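Ticket 102: Rokano recipe app keeps dropping my shopping list
Opened by: Jade Mellor
Status: waiting on support

Hi Rokano folks, me again! So the shopping list is eating itself. I plan the week's breakfasts on my tablet, tap "add all to list," and everything shows up fine. Then I get to the store, open the app on my phone, and half of it is gone. On Monday I had 29 items at the kitchen table and seven in the parking lot. Seven! And they weren't even the useful ones (hello, nutmeg).

What I've tried so far: signed out and back in on both devices, turned the sync switch off and on, deleted the app from the phone and put it back. The reinstall brought the full list back for one evening and then it shrank again overnight. 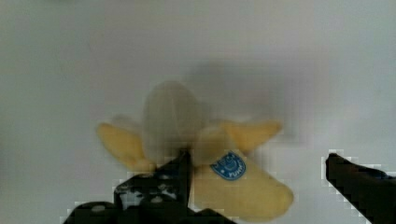 I also tried making a brand new list called "test" with only things I typed in by hand, and that one has stayed put on both devices. So I think it has to do with items that come over from a recipe. My banana oatmeal recipe is the worst for it, and I've had that one saved since the old version of the app.

Reply from Nisha Awasthi, Rokano support
Hi Jade, thanks for all the detail. Could you check whether the two devices are set to the same household? It's under Settings, then Sharing. Also please open the oatmeal recipe and tell me if the ingredients show a small gray link icon.

Reply from Jade
Okay, households! The tablet says "Mellor" and the phone says "Mellor (2)." I have no memory of making a second one, but I did get a new phone in December, so maybe then? And yes, gray link icons on every single ingredient. I moved the phone over to plain "Mellor" and the list jumped back up to 29 while I was looking at it. Very exciting for a Tuesday-night kind of person like me.

I haven't deleted "Mellor (2)" because the warning says it removes saved recipes and I don't want to lose my grandmother's dumplings. Is it safe? I'd also love to know if I have to save the oatmeal again to get rid of those icons. Leaving this open till I hear from you, and I'm taking a paper list to the store in the meantime.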